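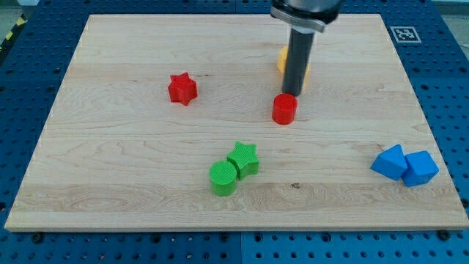
2. Block sets and boards

Work on the colored blocks went well in this period. The sets for the Andeck room are painted in red, green, blue and a yellow-orange, and they are now used on the light wooden boards every day. We chose boards with a quiet grain, so the colors are easy to tell apart from a distance.

Thilini Seneviratne checked all 55 blocks from the first delivery. Four had rough edges and were sent back to Trotard, who promised to replace them without cost. The replacements have not arrived yet.

The boards are thin and can move a little on a smooth table. On the dark blue perforated surface we have no complaint so far – still, I would like to test a rubber mat before we order more.

3. Spending

We have used over 19 percent of the materials budget. The paint was more expensive than planned, but the wood was cheaper, and the difference is small.

4. Next steps

Second delivery of blocks, then storage boxes. We ask for your approval of the box order, as the supplier keeps the present price only until February.

Viera Šimek
22/09/2026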